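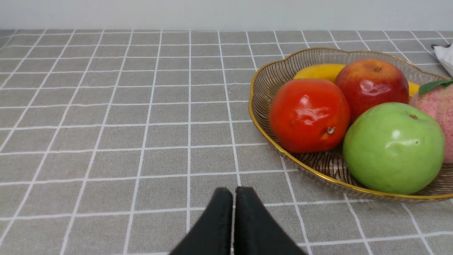
Dodlow builds picking and packing arms for small food businesses, and we have been doing it from a shed on the edge of Altcombe for 13 years. Most of our customers handle fruit and vegetables, with a few bakeries. A lot of our test work is done on a table with a gridded grey cloth, using ordinary household things such as the gold-rimmed bowl with the green apple and the banana in it. If an arm is going to misbehave, we would like it to do so there.

4 min read
Mon 24 June — by the Dodlow workshop

This page used to be mostly about how the company started. We have rewritten it, as the question new customers ask us now is what happened at Wenton.

What happened at Wenton

In February one of our arms restarted by itself at a packing shed in Wenton. The operator had opened the guard door to clear a dropped tray, and the arm stopped as it should have. When the door was closed again the arm was meant to wait for a press of the reset button. It didn't wait. It finished the move it had been making before the stop, at full speed, and struck the edge of the tray stand. The operator was outside the guard and was not hurt. The stand was bent and one finger of the gripper was cracked.

The customer turned the power off at the wall, tagged the machine out and rang us. We asked every other site running the same software to stop work that afternoon. That was 46 arms. Some were off for a day and some for most of a week, in the busy part of the season, and a few of those customers are still cross with us. We understand why.
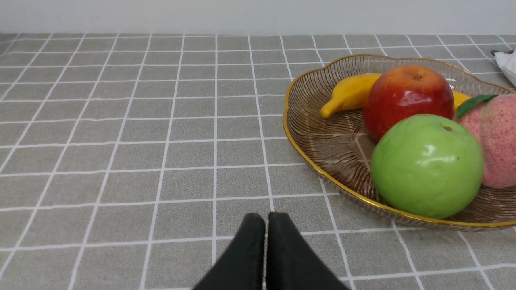 The cause was ours. The Amano, our own controller, keeps a list of moves waiting to be carried out. A stop is supposed to clear that list. In an update we sent out over the summer, the list was cleared only if the gripper was holding something. If the fingers were empty the last move stayed in memory, and closing the door released it. All of our stop tests before that update had been done with something in the gripper, so the fault got through every one of them.

There was a second problem as well. The reset button was being read by the same program that held the list, when it should have been wired through the safety relay on its own. It had been that way on earlier models and we had got used to it. 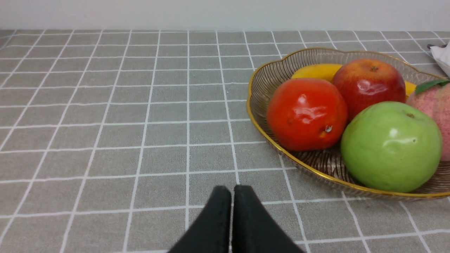 Issue 2

What we changed

The reset now goes through the relay on every arm we have sold. We did the rewiring at our cost and replaced the older door switches while we were there. The controller clears its list on any stop, whatever the gripper is doing, and the arm moves at crawl speed until the operator confirms a second time.

Testing took longer to sort out. Each software release now goes through over 300 stop-and-restart runs before it leaves Altcombe. They include stops with the gripper empty, stops with the fingers open and closed, and stops when the arm is beside something it could hit. The grid on the cloth gives us a reference for where the fingers should be at each stop. If they are out of place, or if they move before the reset is pressed, the release fails and goes back.

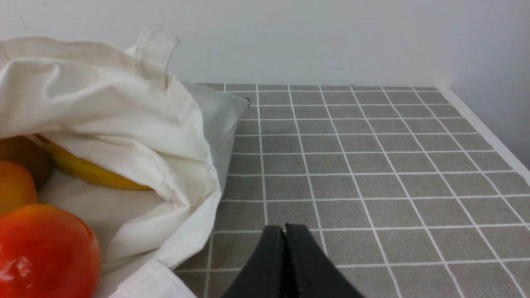
We also changed who can sign a release off. The person who wrote the change can't do it, and neither can anyone who is waiting on it for a delivery date. This has slowed us down — most updates go out a fortnight later than they would have last year.

Working with us

We sell, install and service our own machines. Every installation includes a half day of training for operators, and that training now covers what a stop should look like and what to do if the arm does anything else. If it moves when you haven't asked it to, turn it off at the wall, leave it off and ring the workshop. The number is on the front of the controller. There is no charge for a call like that, including when it comes to nothing.

A copy of the full Wenton report is available to any customer who asks, and to anyone thinking of becoming one.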